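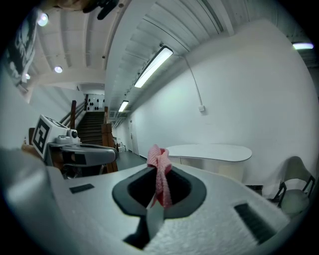 Reading time: 4 minutes

In August a party of five from the Prundora Textile Care Network visited the Geraghty building, where Clistel runs its garment sorting and reuse service. The visit was arranged by Su-chen Leung, who coordinates member exchanges for the network, and was hosted by Lungile Mabaso, operations lead at Clistel. This report summarizes what was shown to members and records the points raised in discussion.

Arrival and building

Members assembled in the ground floor corridor at 9:30 a.m. The building is long and narrow, with white walls and a dark gray floor, and the corridor serves as the main route between the sorting rooms and the stairs. The staircase has dark steps and a wooden railing and leads to the offices and the records room. A tall brown wooden cabinet stands to the right of the stairs. Ms. Mabaso explained that it holds spare labels, lint rollers and the paper sleeves used for small knitted items.

Clistel has occupied the building for 23 years. The lease covers the ground floor and the upper floor but excludes the yard, so deliveries come through the front door and must be carried in by hand. Members whose own premises have a loading bay noted how much this affects the order of work. Bags are limited to a weight one person can lift, and the morning intake is finished before sorting begins.

Intake and first sort

Donated and returned textiles are opened on the intake tables and separated into woven goods, knits, and household linen. Knits are handled first. Staff told the party that knitted pieces left at the bottom of a bag take on creases that are slow to relax, and that fine knits in particular should be lifted from the middle, allowed to hang for a moment, and then laid flat. Pulling a piece by one corner was discouraged throughout.

Clistel processes over 400 pieces on a full working day. Pieces with damage that can be mended go to a side shelf with a paper slip stating the fault. Pieces beyond repair are set aside for cutting into cleaning cloths. The slips are kept for one month and reviewed by the shift leads, who use them to decide which repairs to teach next.

Folding and storage

The second room is given over to folding. Each table has a board cut to the width of the storage shelves, and every item is folded to that width regardless of its type. Ms. Leung asked whether this produced uneven stacks. The shift lead replied that it does with heavy sweaters, and that these are now kept on the two lowest shelves, where a leaning stack causes less trouble.

Light colors and dark colors are stored apart. Pinks and reds have been given a shelf of their own following a laundering error last winter in which a batch of white linen was discolored. The written procedure was amended afterward, and a copy was made available to members.

Shelf contents are recorded in Lusix, the inventory program adopted by Clistel last year. Entries are made by shelf and not by individual piece. Several members considered this too general for their own purposes. Ms. Mabaso acknowledged the limitation but said that item-level entry had been tried and had delayed folding by most of an afternoon.

Discussion

The closing session was held upstairs. Members asked about training, lighting, and the handling of small cloths. New staff spend their first week entirely on folding before they are moved to intake. On lighting, the corridor has fluorescent ceiling fixtures, and color matching is therefore done at the window end of the folding room. Small cloths and single socks remain a difficulty. They are collected in a shallow tray and matched at the end of each shift, and those left unmatched are kept until the tray is full.

Members requested copies of the fault slip and the folding board measurements. Both will be circulated with the next network mailing. The network thanks Ms. Mabaso and the staff of Clistel for their time. Members wishing to host an exchange should write to Ms. Leung, stating the number of visitors their premises can receive and whether the upper floors can be reached without stairs.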